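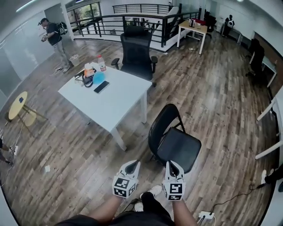

Chia-jung Poon would rather lose the motors altogether. Her argument, made twice before the first trial and again over lunch, is that a hand-held gripper should pass the operator's fingers straight through to the jaw, and that every part inserted between the two is a part that has to be calibrated, charged and blamed.

Darius Dobre holds the other view, and the comparison at Weerasinghe was set up partly to settle it. Two hand-held designs were on trial. The Leline is purely mechanical, with a trigger and a return spring. The Vumance adds a small actuator that pushes back against the trigger as the jaw closes. Both are worn as a pair, one per hand, and both rely on printed square markers on the housing for tracking.

The test protocol is short. An operator puts on a pair, walks to a station and performs a fixed task: move a folding chair, pick up a bottle, pull one tissue from a box, lay a phone flat. Each operator completes 21 runs per design. A run is rejected if marker tracking drops out for more than 3 consecutive video frames at any point between first contact and release.

Rejections came mostly from the chair. Reaching past a backrest turns the wrists outward, and the side markers rotate away from the overhead view before the top ones have come fully around. The Leline, with its taller housing, recovered faster. The Vumance lost tracking on 8 chair runs for one operator, Aurel Costache, who has a habit of leading with the elbow. He was asked to repeat the set without correcting his posture and produced nearly the same result.

On the tissue the order reversed. With a spring return, jaw force depends on how steadily the operator holds the trigger, and thin material gives almost nothing to feel. Operators overclosed. Torn tissue was logged as a task failure even where the tracking data was clean. The actuator in the Vumance made first contact noticeable at the fingertip, and failures fell to a third of the Leline figure.

Transfer to the arm is the part that matters to Fondau, whose controller replays the recordings. Jaw width is read from the distance between two markers, and in the Leline that distance is a linear function of trigger travel. In the Vumance it passes through a linkage with slight backlash. Ovidiu Pană fitted a correction curve, which worked until the linkage warmed up. He now refits it every morning and after any drop.

Durability testing was done on a bench rig set for 2,000 closures. The Leline spring lost some stiffness early and then held. The Vumance completed the count with its actuator intact and one loose pivot screw, since fixed with thread locker.

Weight remains a complaint with both. After an hour the right wrist tires before the left, and run times begin to stretch. Damilola Etim, reviewing the logs, proposed discarding everything recorded past that point. Dobre wanted it kept and labeled, on the grounds that slow demonstrations still replay correctly if the controller resamples them. The logs are being kept for now.

No design was selected. The Leline will be used for large objects in March and the Vumance for thin ones, with a common mounting plate so that the marker geometry does not have to be measured again at each swap.

Reader comments

tolstack: Was the backlash measured at the jaw tip or at the marker? It makes a difference with a linkage that long.

M. in Dayton: We gave up on springs for the same reason. Try a softer one with a hard stop before you pay for an actuator.

gearlash: Would like to see the rejection threshold varied. Three frames seems strict if you interpolate anyway.

Home | Features | Bench Tests | Archive | Subscribe

Contact the editors | Copyright 2023 | Back to top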